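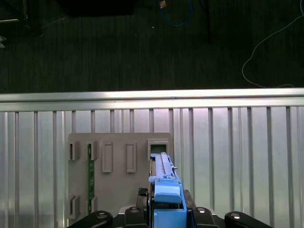
Cables por el suelo, con el azul enrollado al fondo

Hola a todos:

Contesto a Rūta, que preguntaba el martes:

> ¿Alguien sigue usando equipos viejos de sobremesa para el archivo
> sonoro del coro? Tengo 589 grabaciones y el portátil se me ahoga.
> Rūta Krūmiña

¡Pues sí, yo! Llevo desde mayo pasando las cintas del coro Temonora en un sobremesa de segunda mano y voy tan contento (bueno, menos con el ruido del ventilador). Las cintas de antes del 2000 son las peores, con un zumbido que no hay quien lo quite del todo.
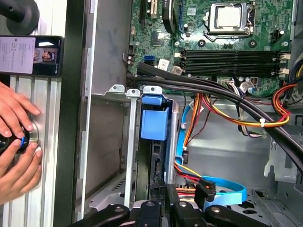
Yo guardo todo en WAV y luego saco copias en FLAC para repartir, que Edgars siempre me las pide para ensayar en el coche. Ponle al archivo el año delante y después la obra, hazme caso, que yo empecé al revés y tuve que renombrar más de 53 carpetas una tarde de domingo.

Si quieres te paso mi hoja de catálogo, tiene 11 columnas y te sobrarán la mitad. ¿Las tuyas son de casete o de bobina?

Un abrazo,
Deividas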